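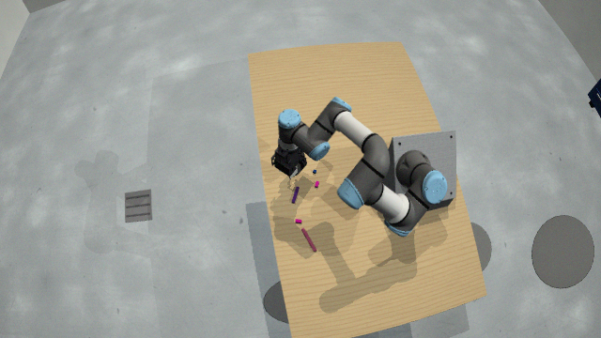
Open Day Checklist — Arm Demonstration, Simulation Station
28/04/2024
By Gisela Orellana
2 comments | 16 shares

Site: Zorkstead, ground floor. Visitors signed in: 243. Checked with Berkay Sezer before doors and again at the midday break.

1. Arm and mounting
Mounting plate flat on the tabletop in the model — OK
Six joints, each moved through its range by itself — OK
Base position matches the setup sheet — OK
Comment: Joint three was slow to start on the first run. Berkay restarted the program and it ran at normal speed. Log it if it comes back.

2. Gripper and pieces
Two fingers open and close on command — OK
Small blocks and sticks reset between groups — OK
Pieces within reach of the arm — OK
Comment: The reset puts the pieces down in a new layout each time. Tell visitors this at the start. Two groups asked if the arm was following a recording.

3. Views
Overhead view on the main screen — OK
Gripper view on the side screen — needs work
Comment: The gripper view is round and strongly curved, with the fingers coming up from the bottom. Visitors need a minute to find the table in it.

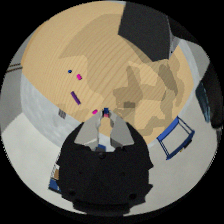 Macarena Herrera suggested starting each group on the overhead view and switching after the first pick. We did that from the second group on and got fewer questions. Keep it for the next visit.

4. Room and visitors
Walkway to the exit clear — OK
Power leads taped down — OK after fix
Stop key labeled and shown to both presenters — OK
Room limit of 16 per group posted at the door — not done
Comment: The sign was still in the Rivadeneira box. Haf Morris kept count at the door until it went up.

Open items
Side screen caption — Macarena
Spare keyboard for the presenter desk — Berkay

Comments (2)

Ghazal Arabzadeh
The lead by the window side had come loose again when I packed up. It needs a proper cover — tape will not hold on that carpet.

Berkay Sezer
Joint three was fine all afternoon. I left the log on the shared drive under Clalar. Keyboard is ordered.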